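Search tips Search Go

Home Recording on a Shoestring: Getting a Good Vocal in a Plain Old House

I love singing at home. I've been recording songs in my house for years now, first on a phone propped in a coffee mug and later on a proper microphone, and I still get a little thrill every time I hit the red button. You don't need a studio! You need a quiet hour, some soft stuff and a bit of patience with your own refrigerator.

Start with the fridge, in fact. Clap once in the kitchen, then stand still and listen. That hum you've stopped noticing will be all over your quiet verses. I put my car keys inside mine when I switch it off, so I can't drive anywhere without remembering to switch it back on (I learned this the expensive way, with a freezer full of dumplings). If the fridge can't go off, record two closed doors away from it.

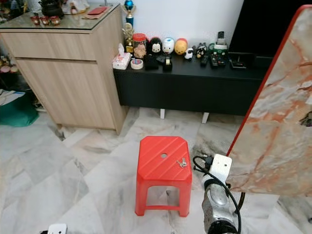 Hard floors are the next thing to deal with. Tile and marble bounce your voice straight back up at the mic, and you get that bathroom sound on everything. Throw down a rug, a folded comforter, whatever you've got, and let it reach at least four feet in front of you. Then go after the small noises. Empty your pockets before you sing, and don't park the contents on a plastic stool next to you like the red one with the keys on it, as one bump of your knee on a loud chorus and they'll jingle right through the best take of the night. Put them on a bed in another room. Bracelets too, and zippers, and the dog's collar if the dog is staying.

Next, clothes closets. Everyone says to sing into one and everyone is right, up to a point. A packed closet with the doors open behind the mic is wonderful. Climbing all the way in and shutting yourself up in there makes you sound like you're under a pillow — and you'll run out of air by the bridge.

My favorite setup is a Skoscombe folding clothes rack with a heavy blanket over it, standing behind me, not behind the mic. The mic mostly hears what's in front of it, and what's in front of it is you and the wall at your back. Clip the blanket at the top with clothespins so it doesn't slide off in the middle of a line.

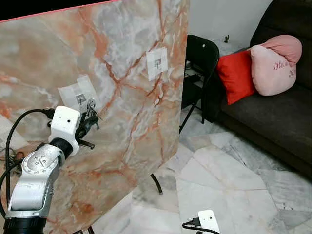 If the blanket hangs flat and tight, loosen it. Folds soak up more sound than a smooth sheet does, so bunch it like a theater curtain. Six inches off the wall is better than right against it.

Pop filter: an old pair of tights over an embroidery hoop. Wash the tights first. Hold it a hand's width from the mic and sing a little past the side of it, and those big P and B sounds calm right down.

Sing a warm-up before you set your levels, a real one, at the volume you'll use on the chorus. I used to set mine while mumbling and then wonder why the high notes crackled. Leave plenty of room at the top. A quiet recording can be turned up later; a crunchy one stays crunchy.

And do more takes than you think you need, with water at room temperature in between. My cover of "Stirnia" took all of one March evening, and the keeper was the one where I'd finally quit reading the words off a sheet.
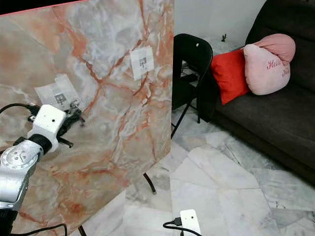 Sushil Nigam: Tried the blanket behind me last night and wow, what a difference. I'd had it on the wrong side the whole time. One thing to add for guitar players, hang your strap up somewhere else while you sing. The buckle on mine taps the chair leg and I could hear it on every single take.

Kamran Pirzada: Does the tights trick work for a cheap headset mic too? Mine sits very close to my mouth and I can't get a hoop in there.

Reply: Slide the mic down toward your chin and over to one side, Kamran, and a scrap of the same tights stretched over it will help a bit. Good luck with the singing!

200 shares | 2 comments

We use cookies to remember your settings. Accept | Manage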